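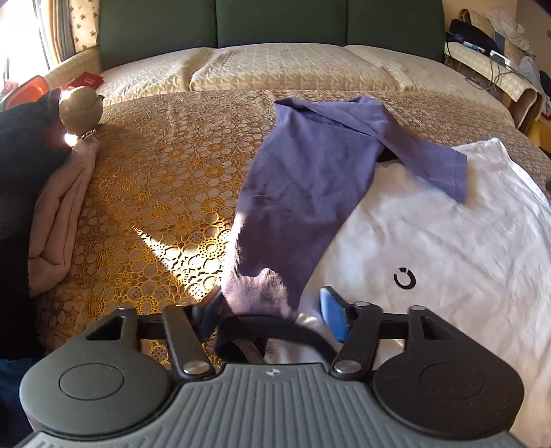
A hand-held gripper with the end of a purple long-sleeved top in its jaws. A white T-shirt lies underneath.

How does a machine pick up a shirt?

A laundry is a workplace that washes, dries and folds clothes for other people. Machines have done the washing and drying for a long time. Picking clothes up, sorting them and folding them is still mostly done by hand. When a machine takes over a job that a person used to do, we call it automation.

Why clothes are difficult

A box keeps its shape when you lift it. A shirt does not. It sags, twists and folds over itself, and its sleeves can end up almost anywhere. A machine that can lift the same box all day may fail on its first jumper.

Colour and pattern add to the problem. A machine uses a camera to look for the edges of things. On a plain table the edges of a shirt are easy to find. On a patterned bedspread there are edges everywhere, and most of them do not belong to the shirt. Sunlight can make it harder still -- a bright patch may look like a separate object.

The parts of a gripper

A gripper is a tool that does the work of a finger and thumb. The two parts that close on an object are called jaws. The pads on the jaws press on the cloth. The bars that move are called linkage arms, and the point where a bar turns is called a pivot.

Some grippers are fixed to the end of a robot arm. Others are held by a person. With a hand-held gripper, the person decides where to reach and when to close the jaws, and a camera on the tool can record each move. A computer can then study many recordings and work out which moves tend to go with a good grip. This is called learning from demonstration. A demonstration is when you do something so that somebody else can learn it.

What happened at Bellura

Bellura is a laundry in Farkport. It collects clothes from customers' homes, and 20 people work there. In April it started using a sorting line built by a firm called Dellgate. The line has two robot arms, a moving belt and a camera above the belt.

Before the line came, every item was picked out of the pile by a person. On a normal day the laundry sorts around 393 items of household clothing. On one test day the arms sorted 353 items without help. The others went into a tray marked "check", where a person dealt with them. Straps, cords and tangled sleeves were the usual reasons.

What changed for the staff

Imre Medve has sorted clothes at Bellura for many years. He used to stand at the pile for most of his shift. Now he spends the first hour at the check tray and the rest of the morning on repairs and stains.

"My back is better," he says. "But I had to learn the screen, and I did not like the screen. It took me a month. I also miss talking across the table. The belt is loud."

Other jobs changed too. One member of staff now cleans the camera lens and tests the emergency stop before the line starts. Two people moved from sorting to deliveries. They were asked first, and one of them has since asked to come back to the folding room.

Pay is part of automation as well. Bellura agreed with its staff that nobody's hourly pay would go down when their job changed. Not every workplace makes that kind of agreement. Some have fewer jobs after new machines arrive, and people may have to look for work elsewhere.

Jobs the machine does not do

The arms at Bellura do not fold. They do not empty pockets or read care labels, and they cannot tell whether a mark is a stain or part of the design. People still do all of this.

Words to know

Automation: using machines to do work that people did before.
Demonstration: showing how a task is done.
Gripper: a tool that closes on an object to hold it.
Pivot: a point that a part turns around.

Try it yourself

Put a T-shirt on your bed in a heap. Using only one finger and thumb, pick it up and lay it flat. Write down each move you make, including where you take hold. Then give your list to a friend and ask them to follow it exactly, starting with a new heap.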